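Safe distance and floor checks when working beside a robot with sleeved arms

Asked in Workshop Safety, 20 February 2023

Macarena Gaete
We have a two-armed robot with fabric sleeves and three-fingered hands that staff work beside at Pristmont. Our site rules were written for a fenced arm on a bench and say little about someone standing right next to the hands. What should the rules cover for the floor and for the person? I have to hand in a revised procedure in April.

Clustgate
Start with the risk assessment for the task, then write the rules from that. ISO 10218 and ISO/TS 15066 are the usual references for shared work, but neither gives you a housekeeping list, so write your own. Ours at Sanmont has 4 items:

1. Cables. No loose cable inside the reach of the arms or where a person stands. Run it along the wall or put it under a cover. A slack black cable on a striped carpet is easy to miss when you are watching the hands.

2. Litter. Pick up film, ties and offcuts before power is enabled. Clear plastic on carpet tiles is hard to see from standing height.

3. Footwear and clothing. Closed shoes, no trailing laces, no loose cuffs. Treat hanging fingers as live until the stop is pressed and the lamp confirms it.
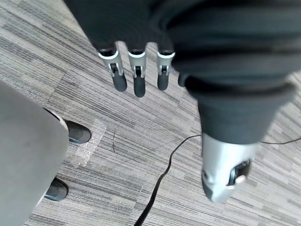

4. Sleeves. Check the fabric for bunching near the wrist before each session. Folds must stay clear of the joints and any open recess in the housing. Record the check in the log and sign it.

Iturra
Just keep 1,000 mm away and you will be fine.

Macarena Gaete
Thanks. Clustgate, I will use your list as a base. Iturra, a fixed distance will not work for us – the job includes handing parts over. Our assessor also wants the stopping distance measured at working speed with the sleeves on, so that goes in as a separate test.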